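Why Robots Have House Rules

You probably have rules at home. No running with scissors. No feeding peas to the dog. Robots that work in homes have rules too, and theirs are longer, because a robot will do exactly what it is told and then stand there looking pleased with itself.

At the Benano robot workshop in Moketside, the rules hang on the wall by the door. Rūta Avotiņš wrote most of them. The first list had 43 rules on it, and people got tired and wandered off to lunch before the end. Now there are five. Here they are, with the grumbling left in.

Rule 1: Know where the people are.

Before a robot moves its arm, it has to check whether anyone is close enough to be bumped. If someone steps in, the robot slows down or stops. It does not say "excuse me" and carry on. Your uncle may do that at parties, but he is not made of metal.

Rule 2: Be gentle, even with furniture.

Pulling a drawer sounds easy. You've been doing it since you were a baby, mostly to throw socks out. A robot has to work out how hard to pull. Too little and the drawer stays shut. Too much and the whole cabinet comes along for the ride. So the robot has a limit on its strength, a bit like a volume knob that has been taped down. If a drawer is stuck, the robot has to give up and ask for help. Plenty of grown-ups have never learned this one.

Rule 3: Mind the fingers.

Drawers and doors pinch. A drawer has to be closed slowly, and the robot must look first to see if a small hand is resting on the edge. The people at Benano test this with a rubber glove stuffed with rice. The glove is called Gerald. Gerald has been pinched 300 times and has never once complained.

Rule 4: Everyone must be able to stop it.

There is a big stop button, and anybody in the room may press it. You don't need to be the boss. You don't need to be sure. Khurram Durrani once pressed it because he thought he smelled toast (it was toast, his own). He did the right thing, and he didn't get told off. If people are scared of looking silly, they wait too long, and then the button is just a decoration.

Rule 5: Don't be nosy.

A robot that helps at home needs cameras to see what it's doing. That means it could also see your diary, your messy bed and the sandwich you hid in September. Good practice says a robot should look at what it needs for the job and keep no pictures that it doesn't need. If it has been asked to open one drawer, it opens that drawer. The others are none of its business.

Who checks all this?

People do. Before a robot from the workshop goes anywhere near a real family, it spends seven weeks doing dull jobs in a practice room while somebody with a clipboard watches. Open, close, open, close. If it breaks a rule, the clipboard gets a cross and the job starts over. It is every bit as thrilling as it sounds.

Try it yourself

Pick a drawer at home. Ask a friend to be the robot and close their eyes, then tell them how to open it using only words. Agree on a stop word before you begin. Go slowly, and watch out for fingers. 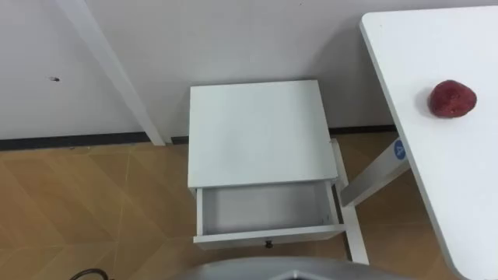 A drawer partly open, with nothing inside. No sandwiches in this one.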